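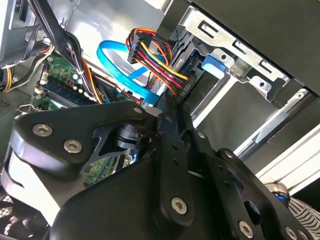

Green board, blue memory module and a good thick bundle of black cable inside one of the desktop towers.

I'd been told to come to the side door at Calau and to bring a jumper, and both bits of advice were sound. The workshop sits behind the old Drarlow stockroom, it's chilly even in June, and the woman who looks after the computer refurbishing there had a mug in my hand before I'd found somewhere to put my bag.

She asked me to leave her name out ("my mum will only ring up about it"), so I have. She's been opening up old desktop computers for years, first at Hanness on the repairs counter and now here, and she still gets a bit excited when a side panel comes off!

"Everybody thinks it's the fiddly chips that take the time," she told me. "It's the cables. You get in there and somebody's tied the lot together, and you've got to work out what goes where before you touch anything."

Last year the workshop sent out 1,264 refurbished machines, mostly to schools and small offices, and another 106 were stripped for parts. I said that sounded like an awful lot of screws. She laughed and said she finds them in her shoes.

I wanted to know how she starts on one. Flat on its side, she said, always, so you're looking straight down into it and nothing is hanging off its own weight.

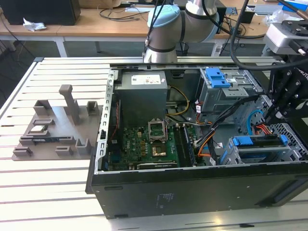
"Then I just look for a minute," she said. "Power supply, board, memory, drives. I like to know where everything is before I get going." The processor socket is the bit she's fussiest about. "Those pins! I've had people put a thumb on them. You could cry."

She's fond of the coloured plastic clips and handles you get in some older office towers, because you can find them without your glasses on. Cheap cases with sharp edges she can't stand, and she showed me a scar on her knuckle to prove it.

There's a batch of 88 waiting from Kalinowski, and she'd like them finished before the summer holidays. Would she ever want a newer sort of computer to work on, I asked, one of the slim ones?

"What, all glued shut? No thanks," she said, and went off to put the kettle on again.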